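Felicidad Pascual had the Maglaya gripper apart by ten. The left arm had been sticking since February, and the people at Wisov only ever told her to grease it. She cleaned the bushings, pressed them back in and set both pads again with a 2 mm key.

Then she needed something to hold. Her brother had left a paperback behind – a space story she couldn't read – and she stood it on the table and closed the pads.
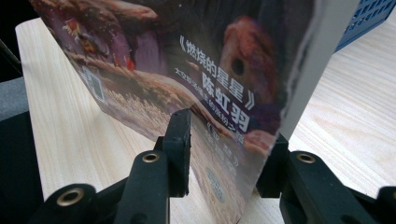 The Burning Stars, between the pads.

She let go and closed them again. At 300 she stopped, wrote the number in the log and went to find her coat.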